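Notebook, April - state bill tracking, week three
Entry started 9:40 a.m.
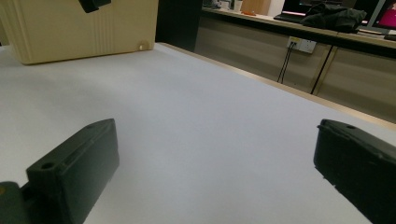 White tabletop, dark green fingers open.

Picked up where I left off with the clinic licensing bill. The House version is now 3226 and the Senate companion is 3818. They were the same text when filed. They are not the same now, so please stop using one summary for both.

Differences I found reading them side by side:

3226 lets only the attorney general bring a case. Fines go to the general fund. The hospital transfer rule is still in section 4.

3818 as amended lets any resident of the state sue a clinic, with a minimum award per violation. The transfer rule moved to section 7 and lost the exception for rural counties. I read that twice to be sure. Volkan Kurtuluş read it too and agrees the exception is gone, though he thinks it could be a drafting slip. I have left it marked "unclear" in the tracker.

Standing is the part most likely to end up in court. If a person with no injury can sue, the defense will raise it on day one. Volkan wants a separate memo on that. I said I would do the state constitution half and he can do the federal half.

Public comments: we pulled 400 from the committee portal and loaded them into Kenow. Roughly 400 more are scanned letters and the text recognition is poor on anything handwritten. Kenow also tagged a batch of form letters as "neutral" when they plainly oppose the bill. Fixed the ones I saw by hand. Need a better rule for form letters before we run the rest.

Clinic locations: the Tastano list and the Bayram list disagree on three addresses. Two are old suite numbers. The third looks like a closed site that Bayram never removed. Called, got a recording, will try again after lunch.

1:15 p.m. - Third address is closed. Removed it and noted the change in the Flunier sheet. Column F there is now "last confirmed," so don't sort by it and expect filing order.

Hearing notes: the sponsor said the fines were "in line with" the existing facility code. I can't find a matching section. Asked the clerk's office for the citation, no reply yet.

To do:
- standing memo, state half
- rural exception, ask drafting office if the cut was meant
- form letter rule in Kenow
- rescan the worst of the letters at higher resolution
- update both bill summaries and delete the joint one

Stopped at 4:50 p.m. Tracker is saved and unlocked.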